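Subject: Re: [office-move] Cups and boxes, third floor
From: Ebise Belay
To: office-move list
Date: Nov 29, 2021

Hello all,

I answer Fabrice's questions one by one under his message. The blue cup with the white rim is the kind I mean in point 1.
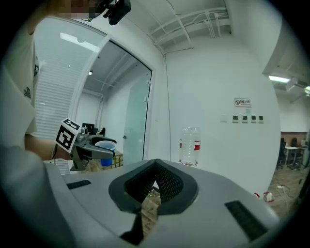

1. Cups

The blue plastic ones we keep. Please put them one inside the other, in stacks of 3, with a sheet of kitchen paper between. Last time they went in without paper and the rims got scratched. Paper cups do not travel, we will order new ones from Prunari.

2. Cardboard boxes

I bought 50 in August and I think we have enough. Please do not fill one box with only cups and another with only books – mix the heavy and the light, so that everybody can lift them. Write your room on the short side and on the top.

3. Blinds and doors

The blinds stay with the building, also the glass doors. Philomena asked this to Nic Aodha by phone and they confirmed it. So please do not take anything down.

4. Chairs and monitors

Dirik will wrap them. You only need to remove your cables and put them in a bag with your name. I am still waiting for the answer about the chairs with broken wheels.

Nour, could you tell me if the key for the store room is with you?

Kind regards,
Ebise

On Friday, Fabrice Boyer wrote:
> Hi Ebise,
> Before we start packing I would like to know:
> - do we keep the plastic cups or buy new?
> - are there enough boxes? Gráinne says we have to order again
> - do the blinds and the doors belong to us?
> - who packs the chairs and the screens?
> Thanks,
> Fabrice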